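How to read your electricity meter and check your bill against it

2018-05-26

I put off reading our meter for years. The bills came, I grumbled, I paid them. Then in January we had one for 307 pounds, for a two-bedroom terrace with gas heating, and I finally went and looked in the cupboard under the stairs. The supplier had been guessing since the previous spring and had guessed far too high. So I now do my own readings every month, and it takes less time than boiling the kettle.

What you need: a torch, something to write on, your latest bill, and possibly a step stool (ours is up by the ceiling, thanks very much to whoever built the houses in Skendville).

Step 1. Find the meter and work out which kind it is

Most people have a digital one with a single row of numbers. If you're on a cheaper night rate you'll have two rows, or one display that flicks between them, usually marked low and normal. Older homes may still have a dial meter, with a line of little clock faces. Check the serial number matches the one on your bill while you're there. Flats are terrible for mix-ups.

Step 2. Write down the numbers

For a digital meter, copy the digits from left to right and stop when you get to the decimal point, or to any figures in red. Keep the zeros at the front.

For dials, go left to right again, and remember that neighbouring dials turn in opposite directions. If the pointer sits between two numbers, write down the lower one. If it's between 9 and 0, write 9. Ignore the red dial if there is one.

Step 3. Find the last reading on your bill

Look for a letter next to it. On my Berisha bills an E means estimated, an A means they read it and a C means I sent it in. Other companies use their own letters but there's normally a key in tiny print on the back. A whole year of Es is your cue to get on the phone!

Step 4. Do the sum

Take the old reading away from the new one. That gives you the units you've used, and one unit is one kilowatt hour. Say you've used 360 units and you pay 20p for each - that's 72 pounds, plus the daily standing charge, plus VAT. Yours won't match to the penny if your dates differ from theirs, but it should be close.

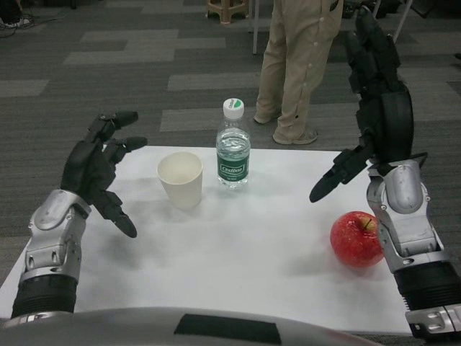

Do I have to wait for the next bill before I send a reading in?

Send it whenever you like. Most suppliers take readings online or by phone at any time, and if your last bill was estimated you can ask them to redo it with the proper figure.

Step 5. Keep a record

I use a notebook that hangs on a nail by the meter. Date, reading, done. Take a photo of the display as well, so you've got something to show them if there's an argument. I had 50 pounds knocked off my next bill that way and the rest put back as credit over the spring.

If the two readings are miles apart and you can't see why, switch everything off at the wall and see if the meter's still counting. If it is, ring your supplier and ask for a meter check, and find out what they charge for it before you say yes.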